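Vundness Street Craft Swap, planning meeting, May

Present: Nadja Baumgartner (chair), Aranka Balogh, Gerrit Magagula, Kinga Kiss, and me, Poppy Bickerstaff, taking notes again because I brought the good pen.

We got going at 7 p.m., once Gerrit had found the right door. Last month's minutes were approved with one fix (it's Katona Hall, with a K, sorry!).

Money. Aranka says we have $1,247 in the account, which is more than I expected after the yarn order. She wants to keep most of it for the fall hall rental and I think we all agreed, though Gerrit did bring up the button maker one more time.

Kids' corner. Kinga would like pom-poms and felt this year and no glitter at all, please. I was sad about the glitter but I got outvoted.
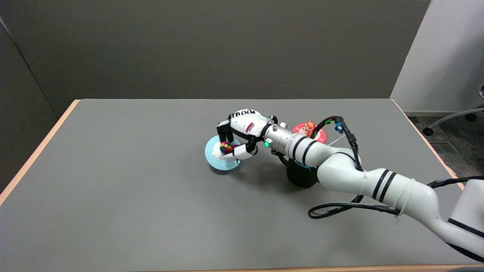
Nadja asked if we could charge a dollar a kid for supplies. Kinga said no, keep it free, and put a jar out. We went with the jar. Kinga will buy the felt and bring me the receipt.

Stalls. We have 47 requests for spots and three of them are from Misto Yarns, so Nadja is going to call and ask them to pick one. Seventeen people still haven't sent their forms back. I'll email them (nicely!) before the next meeting.

Tables. Long talk about this one. Aranka likes the gray tops with the wood edges, Gerrit wants to borrow the folding ones from Iltus Church. We left it open.

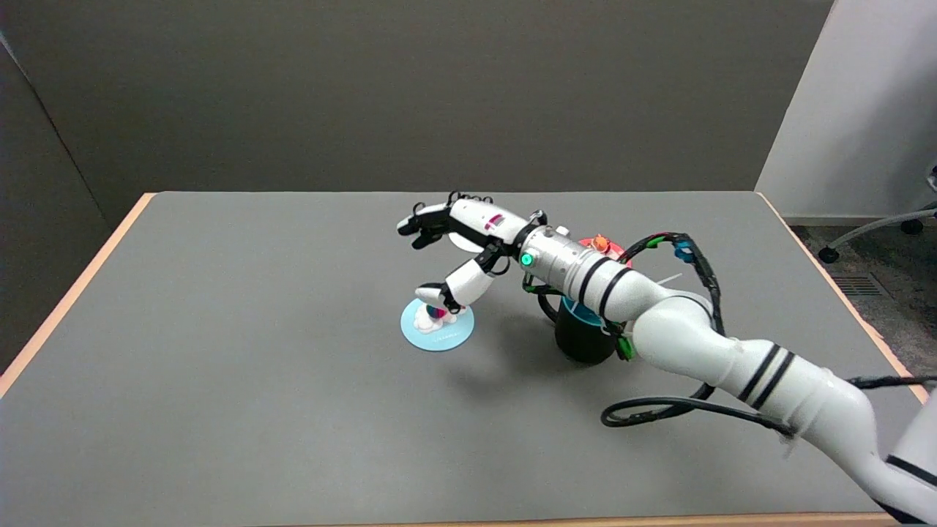
Gray tabletop with light wood edging.

Snacks. I'm doing lemon bars. Gerrit is doing "something with cheese."

We wrapped up at 8:40 p.m. Aranka has the key.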